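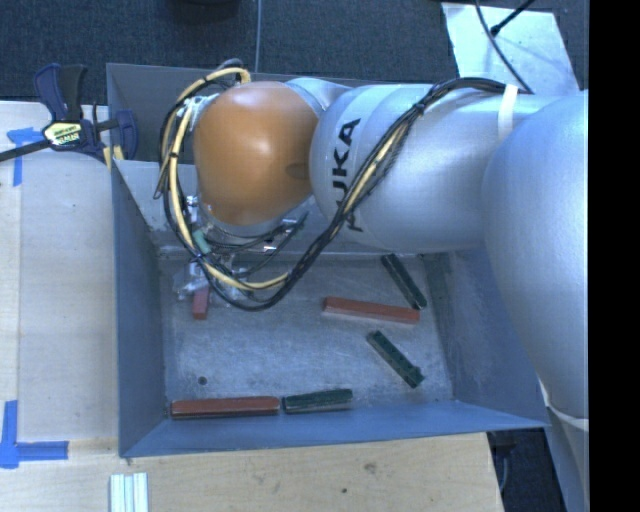 图4-1 放在浅色木质台面上的敞口金属箱，箱内有六个窄长方体

第4章 体积与容积

4.1 从一只箱子开始

学生刚开始学习本章的时候，常常把“体积”和“容积”当作同一个词来使用。这两个量的单位可以相同，计算的方法也很接近，但是它们回答的问题不一样。体积是物体自己占据的空间的大小；容积是容器的里面能够容纳的空间的大小。计算体积，我们从外面测量；计算容积，我们必须从里面测量。

图4-1中的箱子是敞口的，所以它的容积由内底面和内壁的高度决定。箱壁越厚，体积和容积的差别就越大。一只薄的纸盒，两者几乎相等；一只厚的陶罐，两者可以相差很多。

请考虑下面的情况。弗洛多姆维尔镇有一家仓库，名字叫普克尔。仓库使用一种长方体的箱子，里面的长是40厘米，宽是40厘米，高是25厘米。它的容积是：

40×40×25＝40000（立方厘米）

也就是40升。如果每个木块的体积是200立方厘米，用容积除以木块的体积，得到200。这个结果是不是说明，箱子里一定可以放进200个木块？不一定。木块的形状如果和箱子的尺寸不能配合，中间就会留下空隙。这个问题我们在4.3节再仔细地讨论。

本章还要学习怎样测量形状不规则的物体。希娜·格思里老师在她的课堂上使用这样的办法：先在量筒里倒入351毫升水，再把一块石头慢慢地放进去，让水完全没过石头，然后读出新的刻度。两次读数的差，就是石头的体积。读数的时候，眼睛应该和水面的最低处保持在同一高度。

学习本章以前，请先复习第2章的长度单位换算，特别是厘米与分米的关系。很多计算错误出现在单位上面，例如把1立方分米写成100立方厘米。正确的关系是：

1立方分米＝1000立方厘米＝1升

本章的主要词语：体积、容积、底面积、高、空隙、排水法。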